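Home Stone Care Wood Care Tables Returns Contact

Modise Stone Balm, for marble tabletops that get used

Marble is a soft, thirsty, moody material that people insist on putting under lemons. Modise is what we make for the ones who already bought the table.
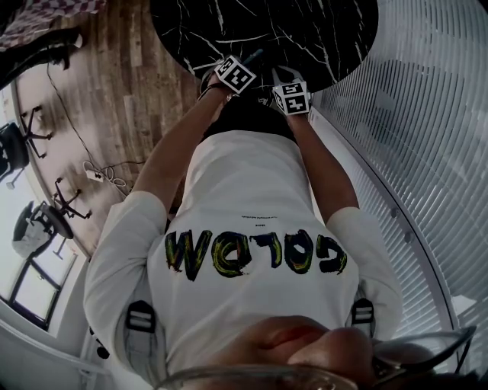
It comes in one size of tin, one smell (faint beeswax, fainter turpentine) and one strength. We have been asked for a lavender version and have declined politely several times. The tin holds enough for 18 coats on a café-size round table, and if you are getting through it faster than that, you are putting on too much. Everybody puts on too much the first time. The instructions say "a dab the size of a hazelnut" and people seem to have very large hazelnuts.

What it does

Modise is a wax and oil paste that sits in the top of the stone and slows things down. Coffee, olive oil, red wine and the bottom of a wet plant pot will all find their way into bare marble if you leave them long enough, and on an unsealed honed top "long enough" can be shorter than a phone call. With a coat of balm on, you have until after dinner. You do not have until tomorrow. Please stop writing to ask whether you have until tomorrow.

It also brings the color back. Dark marbles in particular go a sort of tired charcoal after a few years of spray cleaner, and a coat will usually take them back to black, with the veins showing the way they did in the store. On white marble the change is smaller, and on some warm whites it leans a touch yellow. Try it on the underside of the rim first.

What it does not do

It will not fix etching. An etch is a dull spot where something sour has eaten the polish, and it is damage to the stone itself. Wax over it will make it shinier for a week or so and then it will come back looking exactly as it did. For etches you want Dikari polishing powder and a free afternoon, or a stone restorer and some money.

It will not fill chips. It will not fill cracks. One customer filled a crack with it anyway and sent us a long letter about how it went. It went badly.

It is no help at all with heat. Use a trivet.

How to put it on

Clear the table and wash the top with warm water and a drop of plain dish soap. Skip anything that says lemon, vinegar, citrus or "sparkling" on the label. Dry it with a towel, then leave it alone overnight. The stone holds more water than it lets on, and balm over damp marble turns cloudy.

In the morning, take your hazelnut (a real one) and work it in with a cotton cloth, in small circles, starting at the middle. Old T-shirts are good. Microfiber is not, as it drinks the balm and gives nothing back. Go out to the edge and then over it, down the rim and an inch or two underneath. The rim is where sleeves and belt buckles rub, and it dries out ahead of everything else.

Wait 11 minutes. This figure comes from Elsa Eide, who developed the recipe and tested it at 10 and at 12, and did not care for either. In a cold room you can go longer. Then buff with a clean cloth until your hand slides across without catching. If it drags, keep buffing. If it still drags, see the remark about hazelnuts.

One coat is plenty for polished stone. Honed stone will take two, with a night in between.

Round tables, a short complaint

Most of the mail we get is about round tables, and the trouble is nearly always the same. A rectangular table has an obvious end, so people begin at one side and finish at the other. On a round one they start wherever they happen to be standing, reach as far as they can, shuffle along a bit and repeat until they have lost track. What you get is a pie, with some slices done twice and one slice skipped. It only shows in evening light, when you have guests.

Put a piece of masking tape on the rim where you start. Walk clockwise. Stop at the tape. We have considered selling the tape separately with our name on it.

Which stones it suits

Marble of any color, polished or honed. Limestone and travertine, though travertine will collect balm in its little holes and you will be picking it out with a toothpick. Soapstone loves it. Slate is fine.

Leave it off granite, which doesn't need it and will just look greasy. Leave it off quartz composite too, which is mostly resin and has no pores for anything to go into. If you aren't sure what you have, put a drop of water on the underside and come back in six minutes. A dark spot means the stone is drinking. No spot means it is sealed, or it is a very good imitation, and in either case you can save your money.

Terrazzo depends on what holds it together. Cement, yes. Resin, no. If the person who sold it to you can't say, do the water drop.

How often

Twice a year for a table that gets breakfast. Once a year for a hall table that gets keys and mail. For a café table we suggest every six weeks, and we know perfectly well it will be done when somebody complains.

Between coats, wipe with a damp cloth. That really is the whole routine. The Sekwood spray will not hurt a waxed top, but it was made for oak and adds nothing here except a pleasant smell and a second purchase. We sell it. We would still rather you bought it for a wooden table.

Details

Item number: 2157
Contents: beeswax, carnauba wax, mineral oil, gum turpentine
Finish: low sheen on honed stone, as glossy as you have patience for on polished
Tin: screw lid, dents easily, still closes
Storage: cool cupboard, lid on. It goes soft in summer and firms up again by itself
Food contact: let the top cure for two full days before you put food straight on it. We would use a plate
Cloths: let used cloths dry flat outdoors before throwing them out, and keep the open tin away from stoves and candles

Questions we get

Can I use it on the Ovetti table?
Yes. Ovetti tops leave our shop with one coat already on, so give yours a season before adding another. The base is powder-coated steel and wants nothing but a dusting.

There is a white haze the next day.
Either the stone was damp or the balm went on thick. Warm the spot gently with a hair dryer on low, well away from the open tin, and buff again. If it's still there after two tries, take the whole lot off with mineral spirits, windows open, and start over. Annoying, but you will be faster the second time.

A glass left a ring. Is it water or an etch?
Run a fingernail across it. If you can feel the edge, or the ring looks dull when you crouch down and look along the surface toward a window, it's an etch. If it's only darker than the rest, it is probably water and will leave on its own in a few days.

My old tin was green and this one is gray.
The tin supplier changed its mind. Same balm.

Can I speed up the buffing with a car polisher?
You can, at the lowest setting, with a foam pad that has never met a car. Hold on to the table. A small round top on a center post will tip if you lean on one side, and marble is heavy on the way down.

Does it work on a gravestone?
We don't recommend it. Outdoor stone needs to breathe, and wax traps the damp. A soft brush and clean water will do.

Shipping and returns

Tins go out in a padded box, usually the next morning if you order before 3 p.m. We can't ship by air on account of the turpentine, so the islands take a while. Unopened tins can come back for a full refund. Opened ones can come back too if the balm has done something strange, but send a photo of the table first, taken in daylight, and tell us what was on it before. We will ask about vinegar.

Last updated: June

Contact us | Copyright Modise Stone Care | Back to top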